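4.2 Changes in Task Allocation at the Wash Station

Before the arm was introduced at the Plestov canteen, kitchen assistants rotated through the wash station in shifts of 90 minutes. Under the Wavoren schedule the rotation was dropped, and one assistant per shift was assigned to supervise the station while also preparing cold dishes. Of the 13 assistants interviewed, most described the new post as lighter on the back and harder on the attention. Three asked to return to the earlier rotation.

Supervisors placed more weight on layout. Items left beside the sink had to be kept within the arm's reach but out of its path, a rule that staff had not needed when working by hand. The simulated counter used to plan these rules is shown in Figure 3.

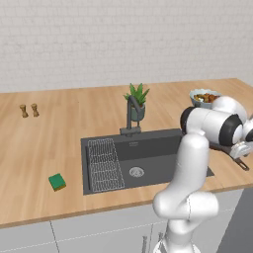 Figure 3. Simulated kitchen counter with robot arm, sink, wire dish rack and frying pan.

Training sessions were built on the same layout, and assistants were asked to mark where they would stand during each step. Their answers differed from the positions assumed by Vuvero in the original plan, mainly at the right end of the counter. The plan was revised in February.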